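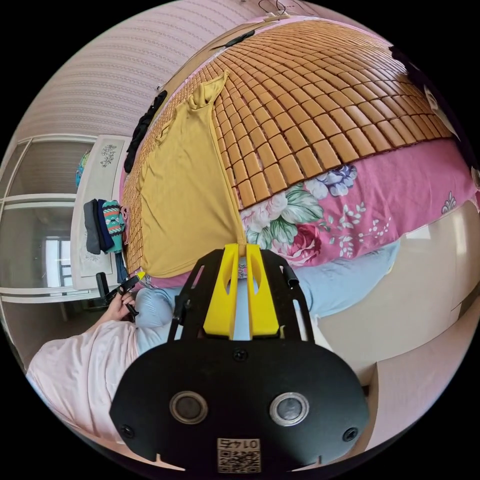

Yellow T-shirt flat on the bamboo mat, gripper fingers towards the hem.

T-shirt folding policy grabs the surface under the shirt
Posted by Mali Sayce in Student Projects

Third-year mechatronics project, team of three. We record folding demonstrations with hand-held grippers and train a policy on them for the two-arm bench in the lab. We have 345 usable demonstrations, all on a bed, most of them on a bamboo tile mat. Training loss looks normal. On the bench the arms approach the hem correctly, then close either too high (fingers shut on air) or too low (fingertips press into the surface and stall). The first fold completes in about a third of trials. The second fold almost never does.

Bench surface is a flat grey board with no padding. Images are resized to the same resolution as training. Finger width and camera mount match the hand-held units. Is this a height calibration fault or a data fault? The report is due at the end of May and I would like to know which one to chase first.

Rhydian Rees
Check the calibration first, it takes less time. Put a printed target on the board, command the fingertips to touch it at four corners and the centre, and log the error at each point. If the error is constant, your tool offset is wrong. If it grows towards one side, the board isn't level with the arm base. We had the second fault on our Litodgate entry and lost a fortnight to retraining before anyone put a level on the table.

Also check latency. If camera frames and gripper width are logged on separate clocks, the close command is learned early or late. Ours was out by 30 ms after a driver update and the symptom was the same as your fingers closing on air.

Osian Mostyn
Just record more. We had 699 and it worked fine.

Vichien Kaewsai
I would look at the data as well. A mat on a mattress gives a little when pressed, so a demonstrator can push down before closing and still pick up the hem. A rigid board doesn't give. The policy reproduces the push and the arm stalls. More demonstrations on the same bed will not change that.

Things I would try, in this order:
Record a small set on the actual board and fine-tune on it.
Put thin foam under the board's top sheet – camping mat is adequate.
Vary the backgrounds. Tile seams are a strong visual cue and your bench has none.
Review the second fold separately. The shirt is thicker there and the gripper opening needs to be wider before approach.

Label each recording by stage, so a failed second fold can be dropped without losing the first.
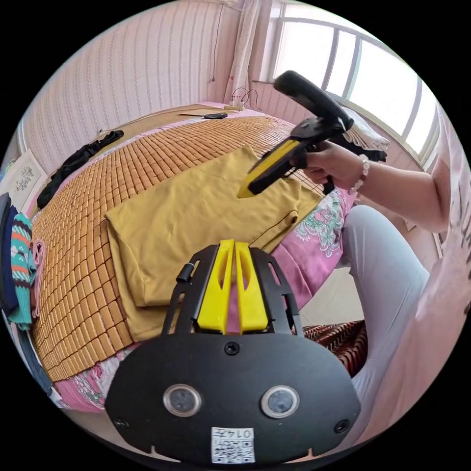

Mali Sayce
Should the left and right gripper recordings be trimmed to the same start time before training?

Vichien Kaewsai
Trim both to the later of the two start times, then resample to a common rate. Do the same at the end using the earlier stop time.

Mali Sayce
Thanks. Ran Rhydian's touch test on Thursday. Error is constant at 2 mm low, so the tool offset is wrong. Corrected it and the stalls are less frequent, first fold only. Foam is next. Teodoro is re-labelling the recordings by stage and I will post the second fold results when that is finished.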